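Mokgate Housing Association has completed the first stage of its review of shared meals across its supported housing. Declan Wragg, who has managed the programme since January, spoke to the residents' bulletin about its findings.

"We wrote to 435 households and asked a plain question: would you eat with your neighbours if a meal were offered?" Mr Wragg said. "Nearly 40 replied within the first afternoon, and most of them said yes."

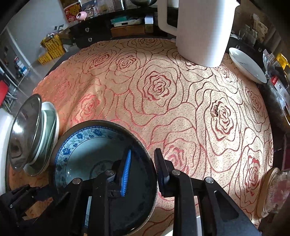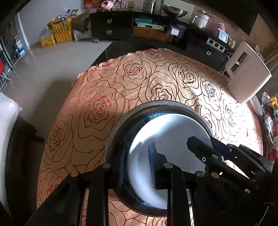
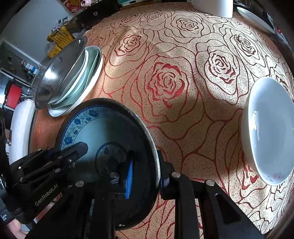 Lunches are now held at two of the association's buildings, Amside and Cudar. Mr Wragg explained that residents had asked for the meals to feel domestic, and that this had shaped the association's purchasing. "They did not want canteen trays," he said. "A patterned cloth with roses on it and crockery with some blue around the rim will do more for a room than new lighting." Each building has been given a modest sum for tableware and chooses its own.

Asked about cost, he confirmed that residents pay a small charge and that the remainder is met from the welfare budget. Transport is still under discussion. Residents at Juntunen, where there is no shared kitchen, currently travel to Cudar by minibus, and several have said that the return journey is too late in the day.

A decision on the minibus times will be sent to Juntunen residents by letter.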